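The Bun Comes Back
Rosalind Delacroix on the small, steamy pleasure of an electric cooker 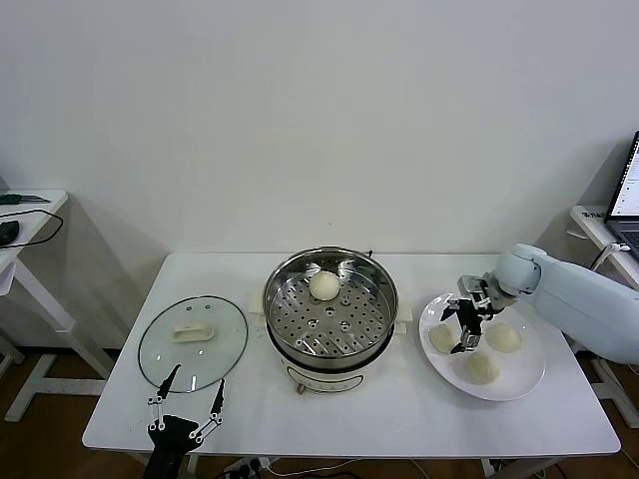
Lid off, one bun in the steamer basket and the plate of buns alongside.

I grew up thinking steamed buns were restaurant food. Then I moved to Calham, into an apartment over a bakery, and my neighbor Chiến Huỳnh knocked at seven in the morning with a bag of them, plain and white and soft as a pillow. I have been steaming ever since!

My stove has two burners and one of them sulks, so a countertop steamer was a revelation. Water goes in the bottom, the perforated basket sits over it, and the rest of the kitchen is free for eggs, coffee, a pan of greens – whatever breakfast wants to be.

Chiến gave me three rules. Leave room between the buns, because they swell. Put a square of parchment under each one if the dough is fresh. And when the time is up, switch off and wait 2 minutes before you touch the lid, then lift it away from your face and set it down flat.

Leftovers are where I get really excited. A day-old bun that feels like a tennis ball goes back in the basket and comes out tender all the way through (the microwave has never once managed this for me). I like mine split, with scallions and a fried egg. Loretta Lindqvist, who tested recipes with me in October, eats hers with salted butter and cherry jam, and I have come around to that too – especially late at night, standing up, with the plate on the counter.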